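About Lostdale Kitchen School

Cooking classes for people who eat at home. Small groups, plain food, no aprons with your name on them.

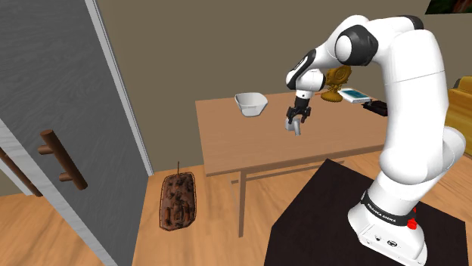
How we got going

Started in 2000 over the old Kurek shoe store on Tindimach Street. One stove, 4 students, a sink that backed up when it rained. Sepehr Talebi taught rice the first night and rice the second night too - people kept asking. Moved to the ground floor when the shoe store closed. Still there. Door is on the side, by the bike racks.

What we teach

Weeknight dinners. Knife skills. Bread (two parts, please don't sign up for only the second one). Soups and stocks. Liên Vi runs the noodle and broth classes and the one on pickles, which fills up first. Ask for the waiting list, people do drop out.

We also do a beginers course, six evenings, starts at 6:30 pm. Eggs, beans, a roast chicken, one decent salad dressing. You eat what you make. Bring a container for leftovers.

Who comes

Students, new parents, retired folks, a few people sent by their spouses. Nearly 300 last year. Kids from age ten with an adult, mostly on the July program.

Recipes

Our recipe binder is up to 141 pages now and badly needs an index. Copies at the front desk, pay for the printing and it's yours. The older one had the wrong oven temperature for the corn bread - if you have that, cross it out and write 400.

Pleltness

That's our lunch club, since folks ask. Name came from a typo on a flyer and stuck. Noon to 2, soup and bread, pay what you can.

Getting in touch

Call or stop by. Phone is best before 4 pm, after that we're setting up for class and it just rings. Allergies - tell us when you book, not at teh door. Parking out back, the gate sticks so push hard.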